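Sosevik soft-close hinges, 2 months in

I bought the Sosevik hinges in March after our third upper cabinet started banging shut loud enough to scare the dog. A pack of 80 was silly for a kitchen our size, but the price per hinge was so much better (and my brother-in-law Virgilio Dalisay took the leftovers for his rental).

Installing them was easier than I expected! The cup fits the old hole, you snap the arm on, and then there's a little screw for how hard the damper pulls. I did 7 doors in one afternoon with a regular screwdriver and a lot of coffee.
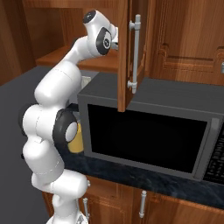
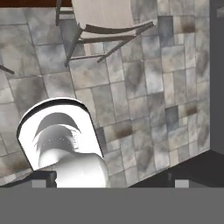
What I like

The close is slow and quiet, even when my teenager lets go from way up high. I tried the Hesik ones first and they felt gritty right out of the bag - these don't. The doors line up nicely too, once you fiddle with the side screw.

What I don't

The instructions are tiny and skip the depth adjustment completely, so I ended up watching a video from Lacson for a different hinge. And two of the cover caps keep popping off. I found one in the silverware drawer.

Would I buy them again? Yes, but in the small pack. Four stars from me, and I'd go to five if they fixed those caps.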